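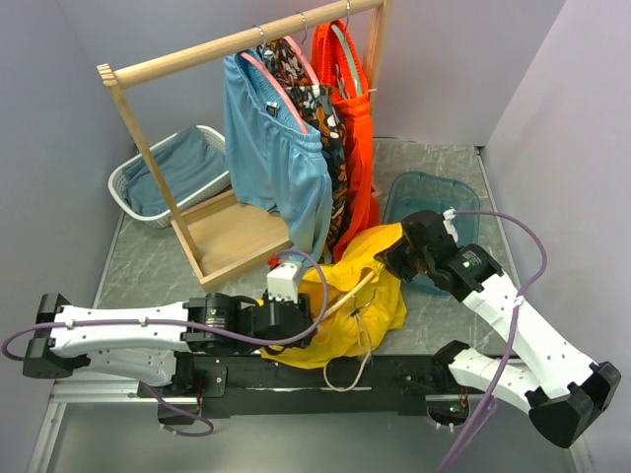

27/03/2025

Shorts day! I've been putting off the clothes rack for a while (Kelechi will tell you how long, at length) but I did get to it this morning, so these are my notes before I forget which hanger did what.

The little wooden rack is on the marble-pattern top, set diagonally. I tried it square to the back wall first and hated it, you're forever reaching past the upright on one side. Diagonal it stays. The base tray is handy too, longer legs can trail into it and I don't mind, the panel is smooth enough that nothing snags.

Hangers: pink for the light blue pair, pink for the black patterned pair, pale green for the orange-red. The blue ones have a gathered elastic waist and they're the awkward ones. The hanger goes through the waist opening and then the whole thing wants to slope, and the legs hang long and loose on top of that. I could live with the slope. Marichka couldn't, and she says we should try a hanger with clips before May. Fine by me — but someone else is ordering them, my last order from Pralta came as 2 boxes of the wrong size.

The orange-red pair hangs best of the lot, nice deep folds. I'd start anyone new on those.

Yellow is a pain. It's so bright that it's the first thing you see on the table and it still manages to be inside out every time I pick it up. Tymofii's trick is to find the label first and work from there. Worked for me once, then didn't, then did. Will keep trying it.

Baskets. White one with the holes goes behind the left upright, blue-gray cloth stays in it. The teal bin goes on the right half and it's for things coming off the rack, so PLEASE don't put the tape and the markers in there, Loukia and I both fished them out last week.

Rail height question from Styliani: she wanted to know if we could go up to the 800 mm rack from Segers. I said I'd rather not, everything would have to move back and I like being able to see the hooks. Also the price. She's going to ask them about the 510 instead, which might do for trousers.

To do:
steam the patterned shorts, they've got a crease I don't like
ask Marichka about clips
try the green hanger on the blue pair
wipe down the tabletop along the metal edge, crumbs of something again

Back on it after lunch with the blue ones.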